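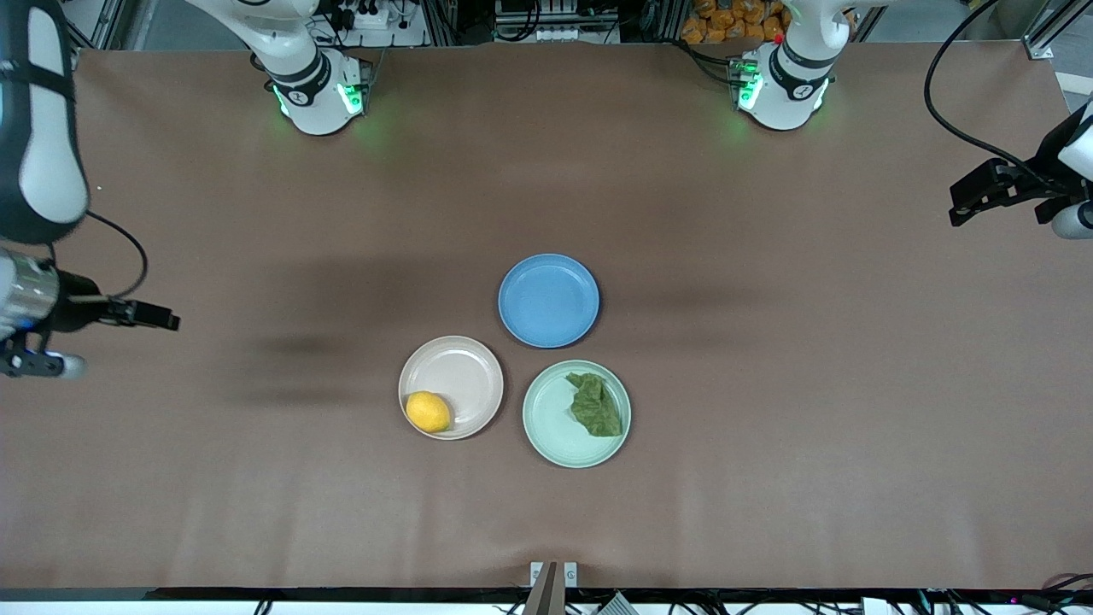

Zeyu Tian starts Mondays with the cables. At Lorness, the two-arm cell in the back lab runs table-setting tasks all week, and a cable that droops too low will catch a plate sooner or later. She moves each arm through its full reach by hand and watches the loop at the wrist.

"If it pulls tight anywhere, I give it more slack," she says. "If it touches the table, I take some back."

The grippers come next. She wipes the fingers, closes them on a steel gauge and checks the gap. The pads are changed every 1000 grasps. In August one pair went to 313 past that and began dropping lemons.

Taras Vakulenko built the cell at Belstead and still handles repairs. His last one was a worn wrist bearing -- nine screws, one afternoon, and then a full recalibration against 195 stored poses. He keeps the old bearing in a drawer with the date, 11/27/23, on a strip of tape.

Tian logs each check in a paper notebook, then clears the arms to run.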